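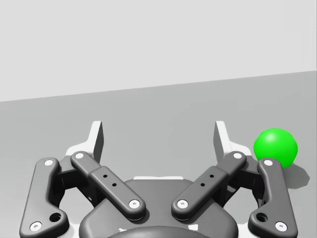
An afternoon at the Dulteck open day

24 August 2021

I took the afternoon off work and went to the open day at Dulteck, on the Lennox estate past the ring road. I have driven past the building for years and never known what went on inside. They make control software for robot arms, mostly for firms that pack small goods, and this was the first time they had let the public in since they moved there in April.

Entry was free but you had to book a slot. Mine was the second of the day. There were 12 of us in the group, and we were given a badge, a floor plan and a pair of safety glasses which we turned out to need for only one room.

The first stop was a short talk in the canteen. I won't go through all of it. The main point was that most of their testing is now done in simulation before any real arm moves. The arm, the gripper, the table and the objects are all modelled, and the control program is run against the model. If it goes wrong, they reset and start again. The woman giving the talk said the program had done 2244 attempts at the current task in the simulator, and that 448 of those had been run overnight with no one in the building.

After that we went through to the demonstration room, and I spent most of my time there. There was a desk with two large screens and a row of chairs, and a man at the keyboard who took us through it slowly. The view on the screen is the one from the wrist, looking out past the gripper at the floor and a plain wall. The objects are simple on purpose. There was a shiny green ball close to the right finger at one point. He said plain shapes and plain colours make it easier to tell whether a fault is in the movement or in the recognition, and once the movement is sound they bring in harder things such as bags and bottles.

I had expected something faster. The moves are small and there is a lot of waiting while numbers go past on the other screen. He was asked if it could be sped up and he said yes, and did so, and it was then much too quick to follow. He put it back to normal speed for us.

The gripper itself is a two-finger type. Each finger hangs on a pair of bars with pivots at the ends, and he explained that this arrangement keeps the pads facing each other as they close. If they tilted, a round object would squirt out. He had a cardboard cut-out of the linkage held together with split pins, which he passed along the row. I found that more useful than the talk. You push one bar and the pad travels inwards and stays upright. A boy in front of me did not want to give it back.

There was a list of settings printed on the wall next to the desk, and he let three people choose a value to change. One put the friction on the pads very low, and the next attempt failed as you would expect. Another changed where the arm starts from. I asked for a wider opening before the approach, which made no difference that I could see, though he said it cost a little time on each cycle.

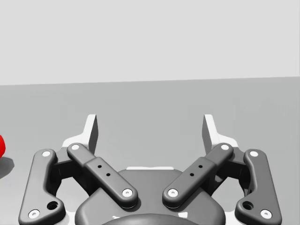 Does it know when it has missed? a woman at the end of the row asked. The answer was that it depends which version you are running. The older one, which they call Kiltent, closes the fingers and carries on regardless, and only a check at the end of the run shows whether anything was picked up. The newer one, Nakberg, compares how far the fingers have closed with how far they ought to have closed on something of that size. If the two don't agree it opens up, backs off and has another go. She asked how many goes it gets and he said three, then it stops and reports.

That led to a longer discussion than the one they had planned for. Someone wanted to know how far you can trust a simulator, given that real floors are dusty and real objects have dents. He didn't try to play this down. He said the simulated results always look better than the real ones, and that they randomise the weight, the grip and the lighting to close the difference, but that some of it remains and has to be sorted out on the machine.

The last room was the workshop, where the glasses came out. There were two arms behind a mesh guard and one of them was being serviced with its covers off. We were allowed to stand at the yellow line and ask questions. The working one was moving blocks from one tray to another. It was louder than I expected, a sort of whine and then a click. An arm of that size can carry more than I had guessed but they keep the speed down when visitors are in.

Tea and biscuits afterwards in the canteen. They had a board by the door with the booking numbers for the week, and the total stood at 920, which seems good for a unit at the far end of an industrial estate.

A few practical notes if they do it again. Parking is at the back and not signed from the road. The demonstration room is warm, so leave your coat in the canteen. Try to sit on the left, as the pillar blocks one of the screens from the other side. The visit takes just under two hours and the slots after lunch were the last to fill.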